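Lists > Household > Laundry and Linens

From: Simone Falcão
To: linens list
Date: 6th November
Subject: Re: Re: towels that won't stay put on the bar

Replying to Jucélia's question from the other night. I have been through the same thing with the small bathroom here and have some notes. Two pictures first, one with the towel held up by its top edge near the brackets and one with it spread out in front of a gray surface.

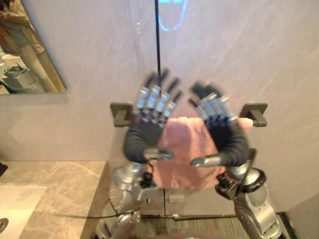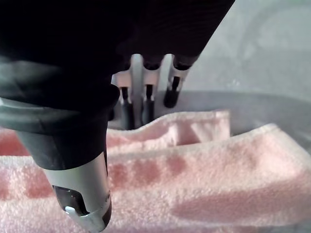
The towel, pink in the first picture.

Jucélia Medeiros wrote:

> We put up new bars in September, the short Trament ones, and the
> hand towels slide off all day long. The bath towels are fine. I
> have tried folding in half and folding in thirds. Is it the bar or
> the towel? Also, does anyone fold flat first, or do you all do it
> in the air? My mother did it in the air and I never got the knack.

It can be either, but in my house it was the towel. Wevell hand towels come with a finish on them that makes them slippery until they have been washed a few times. Mine took 4 washes with no softener. After that they stayed where I put them. If yours are new, try that before you take the bars down. I did take one bar down and now have two filled holes to paint over.

On the folding, I hold the towel up by the top edge with both hands, let it hang, and give it one shake. Then I lay it down and fold it there. Doing the whole thing in the air works for a bath towel, but a small one ends up with one corner sticking out, and then the weight is uneven on the bar and off it goes.

Thirds the long way, then over the bar with the back a little longer than the front. Lụa Huỳnh posted the opposite a while back (front longer) and said it hangs better. I tried it for a week and could not tell any difference, so suit yourself.

Fabric weight matters too. The Rurkell ones I bought for the guest bath are up to 200 grams each and never move. The thin Pacheco ones, which are 80, will go if somebody shuts the door hard. I keep those in the kitchen now.

If the bar is smooth metal, Gerd Haberkorn's trick was a narrow strip of shelf liner along the back side. It does not show with a towel over it. I have not done it myself because mine are fine now, but he has had it on his for years.

Jucélia, how far apart are your brackets? If they are closer together than the folded towel is wide, the edges will bunch up and nothing above will help much.

Silvana, I still have your two bath sheets. They are washed and in the hall closet.

Simone

Back to top | Contact the list owner | Messages remain the property of their authors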